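Search this site Search Go

15/04/2024

What a good day! I finally got the sorting mat laid out and I have been grinning about it ever since. I know it is only a white mat with some outlines printed on it, but after all those weeks of parts rolling about in a biscuit tin it feels like the height of luxury. Sarahí Carrillo sent it over from Cifuentes with a note saying "try it on the black table" and she was quite right – everything shows up beautifully on the black.

The blue cylinders are my favourites. I love that they come in such different sizes, from the stubby ones to the ones you could mistake for a chess piece if you squinted. I spent most of the morning just getting to know them. The Sirkach set we had before was all grey and you could never tell one piece from the next by lamplight, so the blue is a joy.

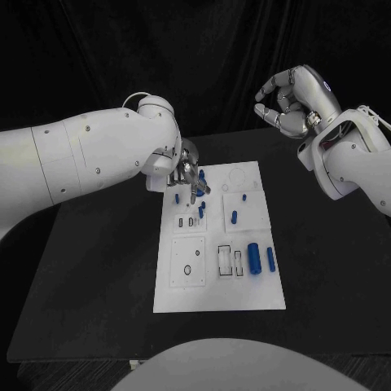
Where do you start with a mat like this? With the little square plates, I think, and then the cylinders once those are settled.

I tried it the other way first and got in a terrible muddle, so that is me told. After lunch I began again and it went along so nicely that I forgot my tea. There is something very pleasing about putting a part down on its own outline. I did seven goes before I stopped, and my best was 78 seconds, which I have written on the inside of the cupboard door so that it can't be argued with!

The black curtain was a bargain too. I had wanted one for ages – the old wall behind was a dreadful custard colour and made my eyes swim.

Must ask Sarahí whether the Ollunus mats have the same outlines or a new lot. She says there may be a bigger one from Wostevo in July and I am already wondering where on earth I would keep it. Under the bed, probably, with the jigsaws.

Tomorrow I want to try it with the radio on and see if I can get under 70. Early night now.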